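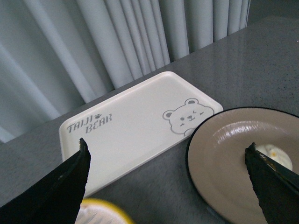

Beat Leitner

The fault that halted serving trials at the Drillitz kitchen laboratory in February was traced to a gripper that did not report its own force. Kioko, the engineer responsible for the station, described the incident in an interview at the Narside site.

"The arm was told to release at the plate, and the fingers stayed closed for 30 seconds," Kioko said. "The log showed them open the whole time."

An operator reached in before pressing the stop and received a bruised thumb. Work was suspended for 10 days. The review found a worn connector in the wrist and a software check that accepted old readings as current.

"The connector was a cheap part," Kioko said. "The check was our mistake, and we had read past it for months."

The arm now stops if a reading is more than seven milliseconds old. Staff must press the stop before reaching across the counter, whether the item is a plate or a light tray. Kioko has asked that the wrist cable be replaced every 45 shifts. The request is under review.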